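How Does a Robot Learn to Pick Things Up?

Try something for a moment. Reach out and pick up a pencil. Did you have to think about which finger to move first? Probably not. You have been picking things up since you were a baby, and your hands got so much practice that they now do most of it without being told.

A robot does not get to be a baby. When it is switched on for the first time, it knows nothing about pencils, socks or spoons. Somebody has to help it learn.

Why not just tell it what to do?

For a long time, people did. They wrote a list of orders for the robot, called a program. The program might say: move forward this far, go down this far, close, go up. This works well in a factory, where the same part comes along in the same spot all day long.

It works badly at home. A mug is by the sink in the morning and under the couch at night. A sock can be flat, rolled up or inside out. You could never write enough orders to cover every sock in the world.

So there is another way. You show the robot many examples of a job being done, and a computer looks for what the examples have in common. This is called machine learning. The computer program that does the learning is called a model. (Yes, like a model airplane, but it means something different.)

What is an example?

When we say "example" in this article, we mean one short recording of one small job. Somebody picks up a block and drops it in a box. That is one example. Somebody picks up another block and drops it in the box. That is example number two.

A recording has more in it than a video. It also keeps track of how the tool moved, how far it turned and when it opened and closed. The computer needs all of these together. A video shows what the world looked like, and the movement record says what the hand did about it.

People can collect examples without having a whole robot in the room. They hold a gripper in their own hand, with a camera attached to it. A gripper is a robot's version of a hand. Many grippers have only two fingers, called jaws, which squeeze together. The person does the job with the gripper, and the camera sees it from close by, much as a robot's own camera would later on.

Where do the examples come from?

You might imagine a clean white laboratory. Some examples do come from labs, but many are collected in ordinary rooms, on ordinary tables. A robot that has only ever seen a clean table can get very confused by a messy one. At the Trostby project, people gather examples at tables full of everyday stuff. They pick up one small thing at a time: a round cap, a plastic clip, a crayon. Toys, books and papers can stay where they are.
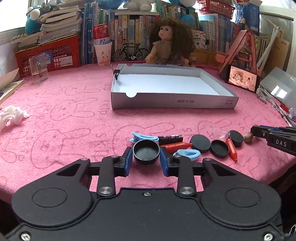

Linnea Dahlgren: My son asked if you have to start over when you drop something. He is seven and he drops a lot of things.

Good question, and the answer is no, not always. If you drop the cap and pick it up again, that can be a useful example, because robots drop things too and need to know what to do next. If you bump the camera so hard that it points at the ceiling, that one usually gets thrown out.

How many examples does it take?

More than you would think. One collection at Trostby has 1,749 examples in it, and every one is a person picking something up and putting it somewhere else. It took 13 people to make them. Each person worked for a while, took a break, and came back.

Having different people helps. Bendik moves fast. Gudrun moves slowly and lines everything up before she squeezes. If the model learned only from Bendik, it would know only Bendik's way.

Changing things helps too. Between examples, the people at the table might:

move the objects to new spots
turn some of them over
swap one object for another
open the curtains, or close them
put a different cloth on the table

A round cap lying with its open side up looks quite different from the same cap lying face down, and you have to grab it differently as well. The model needs to see both.

Who checks the examples?

Another person does. At Trostby it is often Borghild Tangen, who watches the recordings on a computer and gives each one a label, which is a few words saying what is going on. "Pick up red crayon" is a label. So is "put clip in box."

Wrong labels cause trouble. If a recording of a crayon is called "clip," the model may start to mix up the two. Every recording is checked by two people for this reason. If they disagree, they watch it again together.

What happens next?

The examples go to a computer, which works through them over and over. Each time it makes a guess: what did the hand do next? Then it compares the guess with what the hand really did, and changes itself a tiny bit. At first the guesses are terrible. After many rounds they get better.

Then comes the test. The model is put in charge of a real robot arm, and the arm tries the job with nobody holding it. Often it misses. It might close its jaws on air – or knock the crayon off the table. When that happens, people go back and collect more examples of the part it found hard.

Try it yourself

You need a pair of kitchen tongs, a bowl and a few small things that won't break. Pick up each one with the tongs and put it in the bowl. Then do it with one eye closed. Then ask a friend to move everything while you look away.

Write down which object was hardest to grab, and what you changed to make it work.

Words to know

Gripper: the part of a robot that holds things
Example: one recording of a job being done
Label: a few words that say what is in a recording
Model: a computer program that has learned from examples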